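Skosstead revises lead limits for glazed tableware

Feb 1, 2021

Skosstead has lowered the amount of lead that glazed bowls, plates and cups may release into food, and has extended its test rules to small studios that were previously exempt. The revised limits apply to all ware fired after the end of January. Stock fired before that date may be sold under the old limits until it runs out, provided the firing date is recorded in the kiln log.

The change affects hollowware most. Under the old rules, small bowls and large bowls were tested to separate limits, and a maker could certify a whole line from one shape. Each shape now has to be tested in each glaze. A bowl and a plate dipped in the same bucket count as separate products, as do two bowls of the same shape fired to different temperatures.

Samples are filled with a weak acetic acid solution to just below the rim, covered, and left at room temperature for a full day in the dark. The solution is then drawn off and measured for lead and cadmium. The method is the one already used for factory ware. What has changed is the sampling: pieces must be taken from the top, middle and bottom shelves of the kiln, and the highest single reading decides the result. Averages are no longer accepted.

Idun Halvorsen, who drafted the technical annex, said the old averaging rule had hidden uneven firings. A glaze that melts fully on the top shelf can be slightly underfired at the bottom of the same kiln, and an underfired glaze tends to give up more metal to acid. Of 386 results reviewed for the annex, most of the failures came from pieces fired on the lowest shelf.

The annex also covers copper. Copper is not limited in its own right, but a glaze that contains it must be declared on the test form, as copper can make a lead glaze less stable. Studios that use only lead-free frits still have to submit one round of samples. After that they can file a written statement each year, along with the supplier's data sheet for every frit in use.

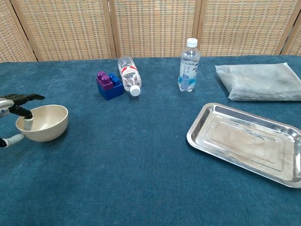
Kurniawati Saragih wrote in a comment to the draft that the per-shape rule would cost a one-kiln studio more than a month's glaze budget, and asked that bowls of similar depth be grouped. The final text allows this in part. Bowls may be grouped if they share a clay body, a glaze and a firing schedule, and if the deepest one in the group is the one tested.

Fees are set at 300 per group for the first round and are unchanged for repeat tests. Prolwood, which runs the only approved laboratory in the district, has said it will accept samples by mail if each piece is marked on the foot with the shelf position and the log number. Unmarked pieces will be returned untested. Results are sent on paper and are valid until the recipe, the clay or the kiln changes.

A request to exempt ware sold as decorative was turned down. Any piece that can hold food or drink falls under the rules unless it carries a permanent warning fired into the glaze or has a hole drilled through the base. Paper stickers do not qualify. Teguh Wuisan had argued for stickers on the ground that drilling finished work leads to breakage, but the drafters held to the view that stickers come off in the first wash.

Buyers with older ware at home are not covered by the revision. The guidance for them stays as it was: glazes that have turned chalky, dull or cracked should be kept away from vinegar, citrus, tomato and coffee, and the pieces should not be used to store food overnight.

Forms and the full annex can be requested from the Skosstead product safety office under file number 3113.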